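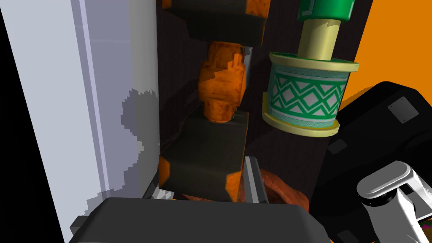 浅色立面与深色木纹感背板，电脑渲染效果图

Suvus 八月开团：跟我去看草原上的动物，慢慢看

22/03/2000，Hustholm

大家好，我是 Cristian Agudelo，Suvus 旅行社的创办人，也是社里话最多的那个向导。同事说新闻稿应该写得正经一点，我试了两稿，读起来像租车合同，干脆还是用平时跟客人聊天的口气写吧。

先说正事：今年八月，我们的“慢行草原”观兽线路正式开放报名！全程以 Duvum 营地为落脚点，一共只收78位客人，分批出发，每辆车最多坐六个人，人人都靠窗。带过团的都知道，中间那个座位有多招人怨（我自己坐过一整天，脖子疼到第二个礼拜）。

为什么选八月？那时候正是旱季，草矮了，树叶也稀了，动物每天都得往水边走，我们守在水塘附近就好，不用满草原乱追。清晨会很冷，真的很冷，敞篷车一开起来风直往袖口里钻。毯子和热水袋我们备好，毛线帽请您自己带，别学我去年那位老朋友，穿着短裤就上了车，后来整个早上裹着两条毯子，连望远镜都不肯伸手拿。

很多客人打电话来，第一句就问能不能看到狮子。我的回答一直是：有机会，不打包票。野生动物不看我们的行程表。有一回我们等豹子等了三个多小时，豹子没来，来了一家子疣猪，小猪竖着尾巴排队跑过去，全车人笑得直拍座椅。到了晚上吃饭，大家聊的全是疣猪。所以这次的线路里，我特意留了两个上午不排目标，走到哪儿看到哪儿，织巢鸟、蜣螂、白蚁丘，想停就停。

徒步的部分也有，由持证的武装向导带队，我跟在后面。走得不快，主要教大家认脚印、辨粪便（别皱眉，等您分得清长颈鹿和羚羊的，会很得意的），还有听鸟叫。十二岁以下的小朋友不能参加徒步，可以留在营地跟我们的厨师学烤面包，我女儿说这个比走路好玩多了。

价钱方面，双人同住每位2,188美元，包含营地住宿、三餐、每天两次驱车观兽和营地往返接送，国际机票、签证、保险和酒水不包含。想自己住一间的朋友请早点说，单人帐篷没几顶。如果您只想参加后半程，每位1,593美元，从第四天中午开始，内容和全程客人一样，只是少了头几天的河边那一段。每份报名里，我们会拿出100美元交给 Zapata 野地基金，用来修巡护员的水井和换旧轮胎。这笔钱已经算在团费里了，不另外收。

还有几条规矩，先讲清楚免得到时候闹不愉快。车上请小声说话，手机调静音。不喂动物，一片饼干也不行。不用闪光灯。司机说走就走，哪怕您觉得再等一分钟大象就会转过头来。我知道这很难，我带了这么多年团，每次自己也想再赖一分钟！

行前我会在 Hustholm 的门市办一场说明会，讲怎么打包、打什么疫苗、镜头带多长的合适，茶水和杏仁饼管够。疫苗和防疟药的事，请一定再问过您自己的医生，我懂长颈鹿，可不懂处方。没报名的朋友也欢迎来坐坐，听完再决定，不会有人追着您填表。

报名和索取详细行程，请直接到 Suvus 门市，或者打门市电话找我。我要是没接，多半是在仓库数毯子，请留个口信，我当天回。

媒体朋友如需采访或索取线路资料，同样联系 Cristian Agudelo，中文、西班牙文都可以聊。

关于 Suvus
Suvus 是一家设在 Hustholm 的小型旅行社，专做小团观兽和自然徒步线路，合作营地为 Duvum。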